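Bindthorpe workshop notebook
September, started 8.40 am

Subject: the Floltesik sachets, and whether they do anything

Copied from the back of the carton so that we have it in one place: "Holds your cabinet at the ideal humidity for 1,000 hours. Simply place and forget." No number given for the ideal humidity. No size given for the cabinet. The leaflet inside has a graph with a blue line and a grey line and no figures on either axis. I wrote to the supplier asking what the lines were and got the same leaflet back as an attachment.

We have been asked to say whether the sachets should go in the veneer cabinet and the drawer unit over the winter. Hollis want an answer as well before they order for their own store, and have offered to lend their Tuvis logger so that we have 2 of the same make to work with. My own feeling going in is that it's expensive silica gel. I'm putting that down now so that anyone reading the results knows which way I was leaning.

9.15. Loggers first. I'm not going to believe a change of a few per cent in a cabinet until I know the things agree with each other in a jar. Ours has lived in the glue cupboard since the spring and I wouldn't trust it to tell me it was raining.

Did the usual salt check. Table salt in a bottle top, a few drops of water, stirred until it looked like wet sand with no puddle on it. One bottle top, both loggers, one big preserving jar, lid down. Air over that paste should settle at 75 per cent at room temperature whatever anyone's marketing department thinks. Jar went inside a cardboard box with an old jumper round it, as the sun gets onto that shelf before lunch and a jar that's warm on one side gives rubbish.

Last time this was done (two notebooks back) somebody read it after an hour and wrote "spot on". An hour isn't long enough. The reading goes up quickly at first, then crawls, and you can stop at any number you like along the way if you have one in mind. Leaving it overnight.

9.50. Weighed the sachets while waiting. Carton says 300 g each "net active weight". I put the first on the parcel scale in its wrapper and it said 582. Took it off, zeroed the scale, tried again: 582. Tried the brass weight we keep for checking and the scale is fine.

So either the wrapper weighs nearly as much as the contents, which it plainly doesn't, or the sachet has been drinking for some time before it got to us, or the "net active" part is doing a lot of work. I can think of innocent reasons. There might be a carrier, clay or something like it, that doesn't count as active. But if the stuff is half full of water already, then the test we were planning would be a test of how well it was stored in someone's warehouse, and the answer would be no use to Hollis, who would be buying from a different batch.

Before anybody else says it: yes, I could put it in the oven and drive the water off. The carton says do not heat. It doesn't say why not. Silica gel you can dry out at a moderate heat and use again for years. If this can't be dried, it is probably a salt-based mixture with a thickener in it, and then I'm less happy about having it near veneer at all, because those weep when they get full. Nothing in the leaflet on weeping. Have put the opened one on a saucer on its own, on the windowsill, away from everything.

10.30. Went through the cabinet. Things I noticed that matter more than any sachet:

The left door doesn't close. It looks closed. Run a strip of paper down the gap and it drops straight through for the top third. The hinge has been packed with card at some point and the card has squashed.

The back panel has a hole where a cable once went through. Nothing goes through it now.

The cabinet stands against the outside wall. Put my hand behind it and the wall is cold even in September. In January it'll be a good deal worse, and all the veneer is stacked at the back.

A drying agent in a box with a hole in it is trying to dry the building. I'd want that fixed before spending a penny, and if it's fixed I suspect the problem mostly goes away, and then whatever was put in the cabinet that week will get the credit. This is how half the remedies in this trade get their reputation. Someone tightens a door, moves a thing off a cold wall and drops in a magic sachet, all on the same afternoon, and the following year recommends the sachet.

11.20. Wrote out the plan so that it can't be changed halfway to suit me.

First stretch: cabinet exactly as it is, bad door and all, one logger inside at the back, one on the open shelf beside it. No sachets.

Second stretch: door and hole mended. Still no sachets.

Third: sachets in.

Fourth: sachets out, and a bag of plain washed sand of the same weight in their place. I know how that sounds. But people open a cabinet less when there's something new in it that they've been told not to disturb, and I'd like to know how much of the effect is people keeping the door shut.

Same length for each stretch. If the weather turns in the middle of one, that stretch gets run again. The shelf logger is there so that we can tell. Nobody moves a logger to plug something in. I'd rather have fewer days of clean readings than a whole winter with a gap in it.

11.45. Sockets and leads.

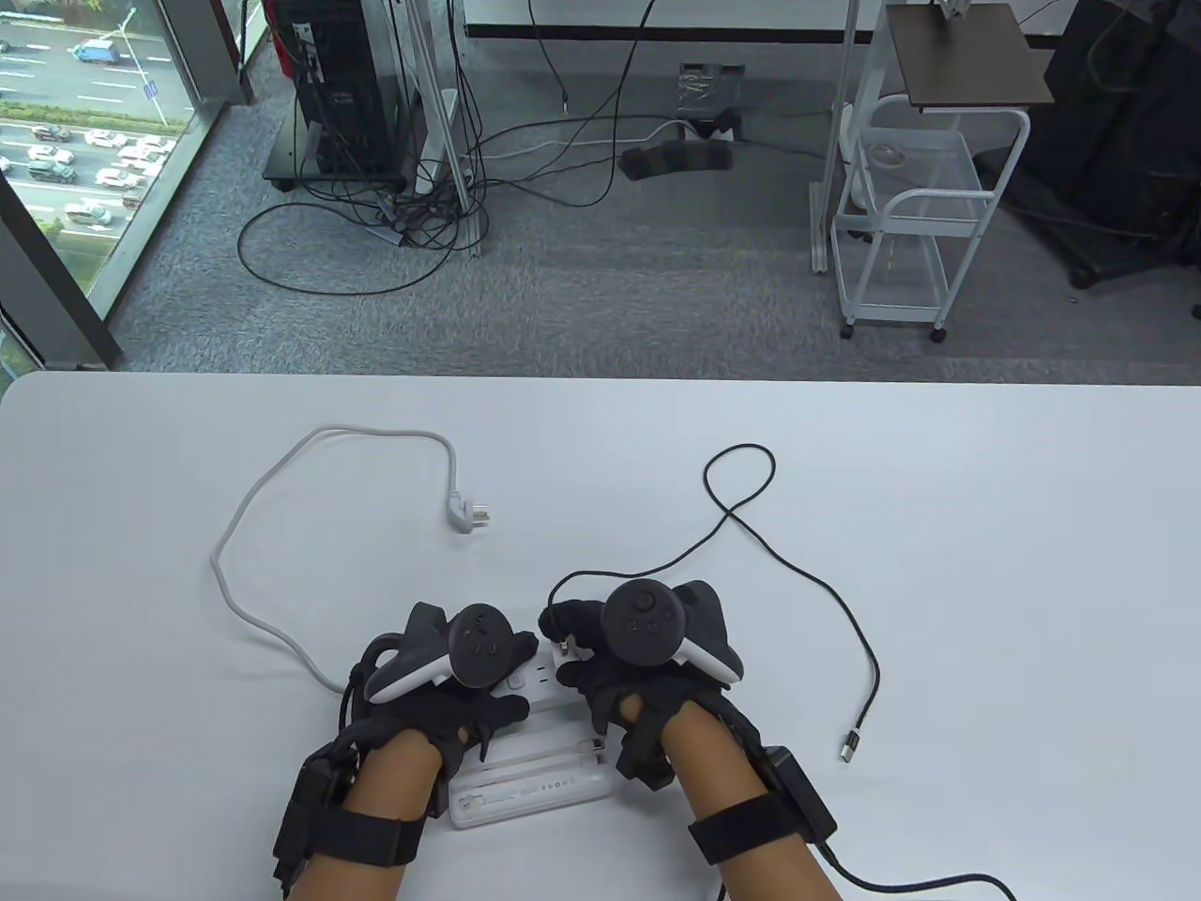
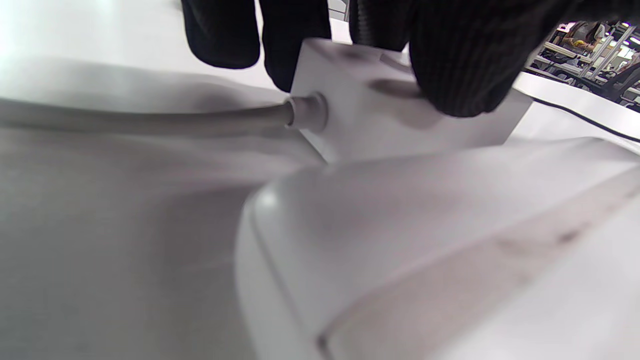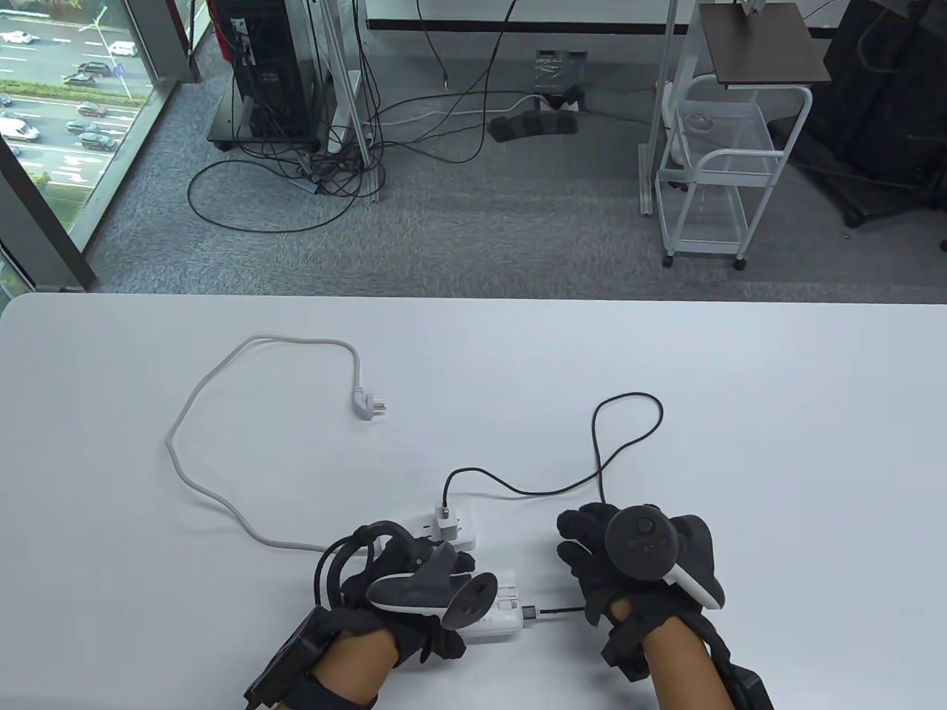
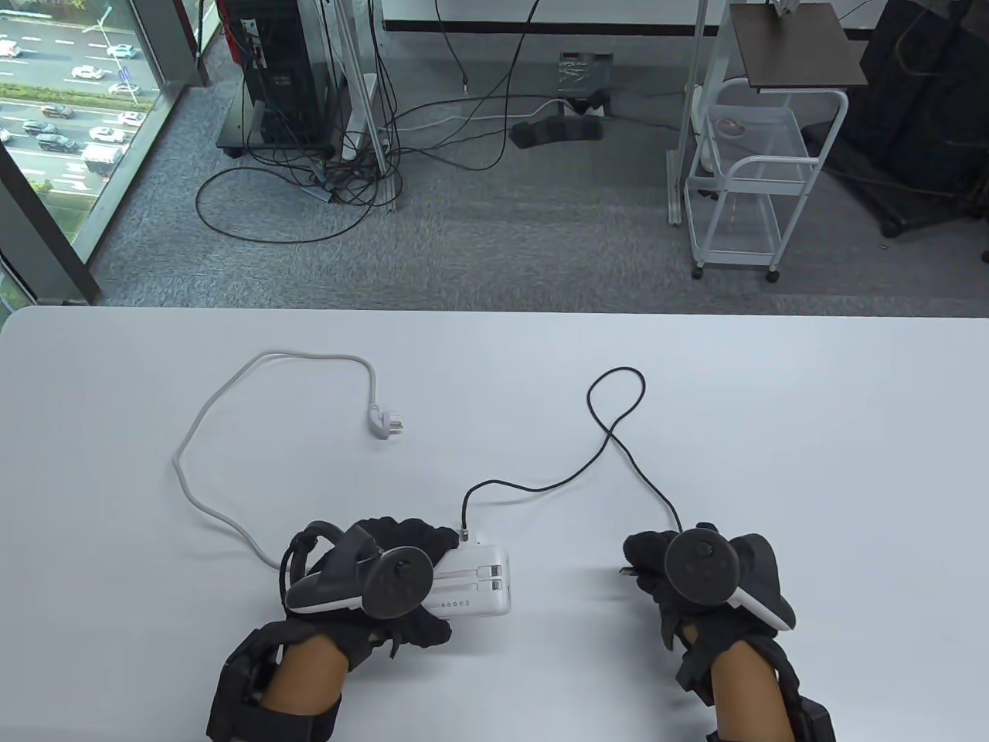 Last one has the white power strip with the black lead going in at its top end.

12.10 pm. Rang the supplier. Was told that the 1,000 hours is "typical". Asked typical of what. Was told of a typical cabinet. Asked whether it had been measured in a cabinet or worked out from the weight. Long hold. Was told it was "in line with the industry". I asked if I could have that in writing and was given an email address, the one I'd already written to.

To be fair to them, the person on the phone wasn't the person who made the graph.

1.30. Did some rough thinking over a sandwich about how much water there is to deal with. The air in a cabinet that size holds very little, far less than people imagine, a small spoonful at most. Nearly all of the moisture is in the wood: the veneer and the cabinet itself. So anything that takes up water will be pulling it out of the veneer, slowly, and the veneer will take it back out of the room through every gap. What we want is for the swing to be small. We don't want it dry. Dry veneer splits when you look at it, and we've had that: see the walnut, last winter but one, when the fan heater was left on.

This is my real objection to the carton. "Ideal humidity" and "absorbs excess moisture" are two different claims. A thing that only absorbs will go on absorbing until it's full, and won't stop at a number that suits us. A proper buffer gives water back as well. The carton uses both phrases as if they meant the same. If Floltesik is a buffer, then the odd weight makes more sense, as it would have been sent out already conditioned with water in it. In which case I've been unfair at 9.50. I'm leaving the 9.50 entry as it stands.

Easy way to find out: put the opened sachet in one jar with wet salt paste, and another in a jar that's been dried out with ordinary silica gel, and weigh both every morning. A buffer will gain in one and lose in the other. An absorber will gain in the first and sit there in the second. Costs nothing but jars. Should have thought of it before ringing anyone.

2.15. Set that up. Wiped the scale pan first, it had sanding dust on it. Marked the jars WET and DRY on masking tape on the glass, not on the lids, since lids get swapped. Weight of each sachet written on its tape in pencil.

The paper wrapper is a nuisance as it'll take up water too. Put an empty wrapper (from a sachet I cut open and tipped into a tin) in with each so that I can weigh them separately. The contents are pale beads with some powder, no smell. I don't conclude anything from that.

3.40. Looked at the salt jar through the gap in the box without opening anything. Loggers are still creeping up and don't agree with each other. Ours is the lower. Not writing down the numbers, because if I write them down somebody will use them.

Hollis asked by email if there was "a steer yet". Replied that there's a hole in the back of our cabinet and they might look at theirs. Asked them to run a strip of paper round their doors. Also asked when their logger was last checked and against what. The answer was that it came with a certificate. The certificate is for the day it was made.

4.20. Things to do next, in no order:

Read the salt jar first thing, before the heating comes on.
Weigh WET, DRY and the wrappers.
Find a proper hinge. There was a pair in the brass drawer.
Get the sand. Wash it and let it dry completely, or I'll be adding water to the cabinet and blaming the weather.
Don't touch the cabinet door until the first stretch is over, however annoying it is.
Ask the supplier once more about the two lines on the graph.

If anyone wants veneer in the meantime, ask me and I'll note the time the door was opened. Pencil and card are hanging on the handle.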